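Unit 4: Keeping Fresh Vegetables at Home
Karnel Adult Learning, Kitchen Basics

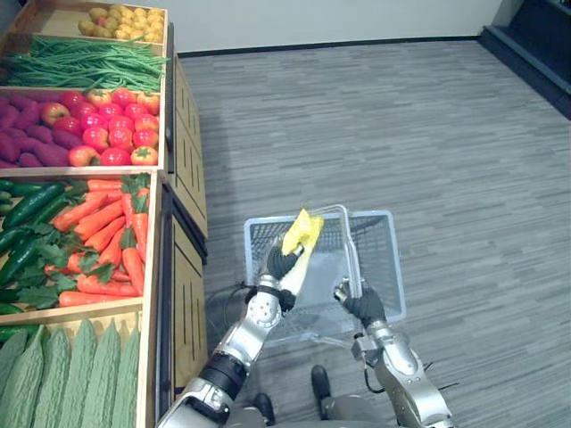
Most vegetables last longer if you sort them before you put them away. Potatoes and sweet potatoes go in a dark, dry cupboard, away from onions. Leave them unwashed. Green beans go in the fridge in a bag and should be used within the week. Tomatoes stay on the counter until ripe.

For next class: read page 16 and list what is in your fridge.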